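Arosley Code (room work)

The Arosley Code is a set of good-practice rules for two-armed robots tidying bedrooms in hotels and flats. Drawn up at Mutadar, first used at the Flimau site – now covers over 270 rooms.

Main rules. Arm speed near a bed or chair kept low, limit set per site. Cables strapped along the arm, never trailing on the floor. Soft items gripped by the cloth, not by zips or handles. Bags on chairs left alone unless a guest asks. If both grippers work in the same gap, one holds still while the other moves.

Part 2 deals with records: each stop is logged and kept untill the next yearly check. The Chmielewska version drops this part. Status of that version unclear.

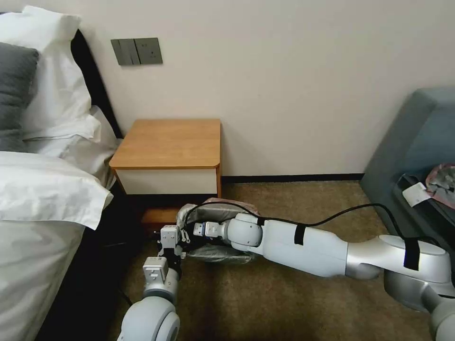
Two-armed robot gripping a grey bundle by a nightstand.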